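Visit notes: Broka messaging lab

Wednesday, September 5, 2018

Broka opened its mobile test lab to outside developers for one afternoon. I went because our own app, Urneo, sends reply notifications on Android and we keep getting reports of messages that arrive twice or not at all. The lab handles compatibility testing for several messaging clients, including Kodetti, the default SMS app on a few low-cost handsets.

Visitors signed in at the front desk and were asked to turn off Wi-Fi and Bluetooth before going upstairs. The test floor has its own access points and they do not want stray devices in the logs. Cellular data was allowed in the hallway only.

The device wall holds 135 phones, each on a powered USB port with a printed label showing model, build number and carrier profile. Most of the stock is mid-range. The oldest units still run Android 4.4, which Broka keeps because that release changed how the default SMS app is assigned. Before 4.4 any app with the right permission could write to the message store. From 4.4 on, only the default app can, and a surprising number of bugs still trace back to code that assumes otherwise.

Jayanthi Krishnan runs the notification tests and gave the main walkthrough. Her team uses a scheduler called Hegde, written in-house, which sends a message to a phone, waits for the notification, fires the inline reply action and then checks the thread on the receiving side. One full pass is 405 cases. A pass is repeated with the screen on, with the screen off and with the phone in Doze.

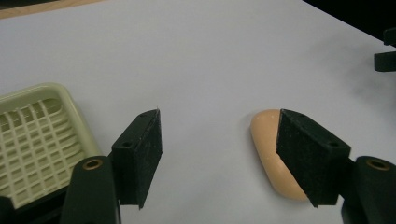

The Doze runs take the longest. A phone has to sit still and unplugged with the screen off before it enters the deeper idle state, so the USB ports on that section of the wall are switched off by a relay. Hegde can also force the state over adb, but Krishnan said they treat forced results as a first check only. Vendor battery managers do not always react to the forced state the way they react to the real one.

She then opened the failure log from the last release cycle of Kodetti. It had 2,653 entries before duplicates were merged. After merging there were 7 separate faults. Four of them were in the reply path: the reply was sent, the notification was not updated, and the spinner stayed on until the user swiped it away. We have the same symptom in Urneo. The cause in their case was that the app posted the updated notification under a new ID. Reusing the original ID clears the spinner.

The overlay session was shorter than I wanted. Apps that draw a floating reply window over other apps need to move to the new window type if they target Android 8, and the older types are no longer accepted for them. Broka tests this with a full-screen video running underneath, then rotates the phone during text entry. Two of the demo builds lost the draft on rotation. Saving the text on every change fixed one of them - the other was still open when we left the room.

Questions were taken at the end. Someone asked about dual-SIM phones. The lab covers them, but only for sending, and incoming messages on the second SIM are still checked by hand. A scripted version is planned for October. I asked if outside teams could rent time on the wall. They can, in half-day blocks, and the build has to be uploaded the day before.

Items to follow up on our side: check the notification ID in the reply handler, add a rotation test for drafts, and ask Broka for the list of handsets in the Doze section.

Contact | Archive | Copyright 2018 | Back to top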